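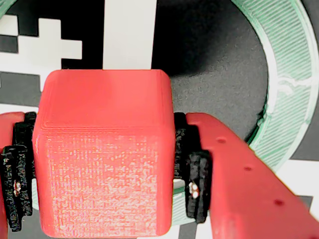
3 min read

I have 471 episodes on disk now and more than 80 in the bin. An episode is one go at the task from start to finish: I move the leader arm by hand, the follower copies it, and everything gets saved, joint positions and video both. The project folder is called Norik, after nothing in particular. The task is to pick up a cube and put it inside the ring.

I started in November with a plan to record 15 episodes a night after tea. That held for a bit over a week. The first batch went into training and the policy learned to drive the arm to one spot on the mat and close the gripper there, whether or not a cube was present. Fair enough. I had been putting the cube back in nearly the same place every time without noticing.
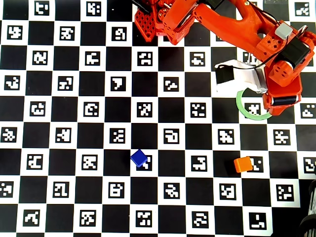 Starting positions are now written out before I sit down. I have a small script, Tulier, that prints a list of squares and a rough angle for each cube, and I follow the list even when it gives me something awkward. It was slow to get used to. The markers on the board help a lot here, as I can find the right square without measuring anything, and a cube can go half on a marker like the orange one or just over a corner like the blue one. The ring moves as well, but less often, about once every ten episodes.

I also stopped throwing out the untidy ones. If I fumble a grasp, back off and try again, that stays in. The ones I delete are where I knocked the ring, stopped halfway to answer the door, or forgot to start the wrist camera. The first policy had never seen a missed grasp, so when it missed one it just carried an empty gripper over to the ring and opened it.

Cube colour is the part I'm least sure of. I label each episode with the colour I was going for, and Chala (the labelling tool, also mine, also badly named) checks that the counts are even. They weren't. Blue was 31 episodes behind, and I spent two evenings catching up. 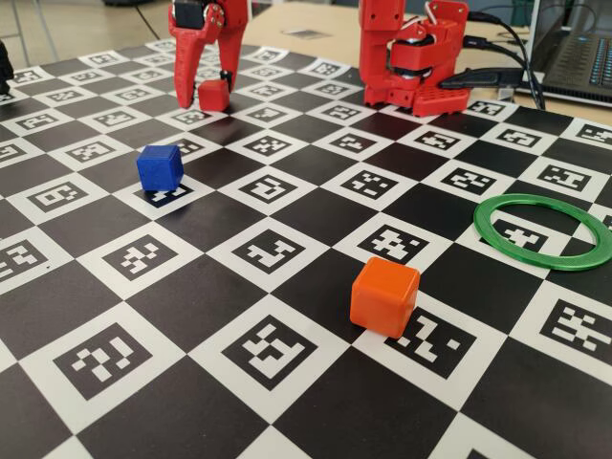
Lighting is next. Nearly everything so far was recorded under the same ceiling light, and I expect the policy will fall over the first time someone opens a blind. I want a batch in the late afternoon and another with only a desk lamp. Glare is a worry too, because the white squares toward the back of the mat already wash out a little from a low angle. A matte print would fix it, but then the old episodes won't match the new ones, so I'll leave the mat alone until this set is finished.

The gripper pads need replacing before then. I've got the new ones drawn up under the name Drillia and will print them on the weekend.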